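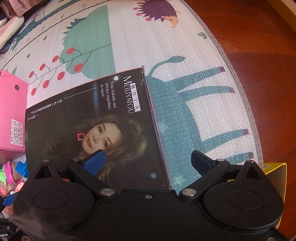
Playroom clear-out, April

OK quick one before the hall gets locked. The playroom at Grandley is half sorted. Toys done, books mostly done, the odd boxes are what's left and there are a lot of odd boxes.

The black one with the woman's face on the cover, big red-pink square hoop earring, "MEILIYATOU" down the side in white letters: is it yours? It was on the play mat. The smaller print reads "True friends are always together in spirit." Tyra Sandberg thinks it came in with the dress-up stuff, Ignacio says no, it was on the shelf by the radiator back in the winter. Either way it isn't a playroom thing and it needs a home. If you know it, tell Tyra what's inside and it's yours. Otherwise it goes on the swap table at the end of the month with everything else.

Same goes for:
one kids' raincoat, green, name tag says Stan
a bag of wooden train track (no trains??)
two lunch boxes, washed, thank you Emese
puzzle lids without puzzles, please check at home

Play mat stays. We asked, most people want it. It does need a wipe down after every session, warm water and a cloth, no spray please, the last mat went sticky and we had to throw it out. Roll it, dont fold it. Folding is what made the creases on the old one.

Floor: shoes off past the door, still. Tuncay Demirtaş redid the scratched bit by the window and would like it to last longer then the last time.

Boxes with lids go on the low shelf now, open tubs up top. I know it was the other way around. Small people were pulling the tubs down on themselves. Labels are in the drawer, the pen is on a string, leave the pen on the string.

Still need 6 clear tubs, medium, lids that really close. If you have spares, drop them in room 507 any morning before ten. Not the hallway, they walk off.

Missing anything else, ask Tyra or leave a note on the board. More next time, got to run.

Trinidad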